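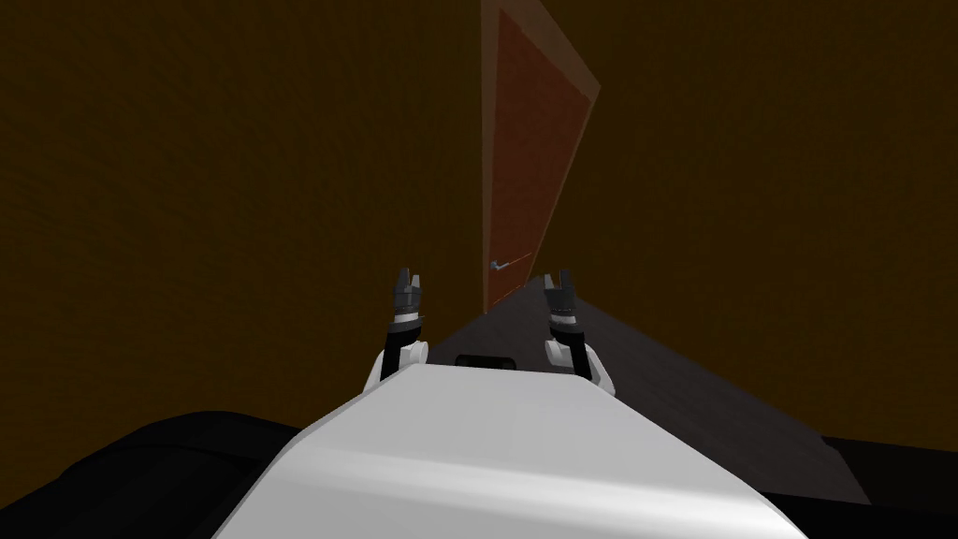
4. Setting up the water softener

4.1 Before you begin

This section covers the Durnia cabinet softener, models with the Quintana control head. For the twin-tank version, see Section 7. The supply must be cold water only, and the pressure at the inlet must not exceed 11 bar (nearly 160 psi). If the pressure is higher, fit a reducing valve upstream of the bypass.

Place the cabinet on a level floor within reach of a drain and a grounded outlet. Leave enough clearance above the lid to pour in a full bag of salt.

CAUTION: Do not install the softener where the temperature can fall below freezing. Ice in the resin tank will crack the control head and is not covered by the warranty.

4.2 Connecting the plumbing

1. Close the main shutoff valve and open the lowest faucet in the house to drain the line.
2. Push the bypass valve onto the two ports at the back of the control head until both clips seat.
3. Connect the supply to the port marked IN and the house line to the port marked OUT. Hand-tighten, then give each nut a quarter turn with a wrench.
4. Run the drain hose to a floor drain or standpipe. Leave an air gap of at least 2 inches between the end of the hose and the flood rim.
5. Attach the overflow tube to the elbow on the side of the cabinet. The overflow drains by gravity and must not rise above the elbow at any point.

Note: Outdoor faucets should be taken off the supply ahead of the bypass. Softened water is of no benefit to lawns and uses up capacity.

4.3 First fill

1. Set the bypass to BYPASS and open the main shutoff valve slowly.
2. Check all joints. Tighten any that weep.
3. Turn the bypass a third of the way toward SERVICE. Wait until the sound of moving air stops, then open it fully.
4. Close the open faucet once the water runs clear – a slight amber tint from new resin is normal.
5. Add salt pellets to the line molded inside the cabinet. Do not use rock salt.

4.4 Programming the control head

1. Plug in the power adapter. The display shows the software number, then the clock.
2. Hold SET until the hour flashes. Adjust with the arrow keys and press SET again.
3. Enter the hardness from your water report, in grains per gallon.
4. Accept the regeneration time of 2:00 a.m. or choose another hour when no water is drawn.
5. Check the remaining capacity. With the factory settings and fresh resin, the display reads 1,138 gallons.

If the display shows E2, the drain motor has not found its home position. Unplug the adapter, wait one minute and repeat step 1.

Note: Units supplied with the Gulness prefilter need the filter housing flushed before step 3 of Section 4.3. Refer to the Sudby parts sheet for replacement cartridges.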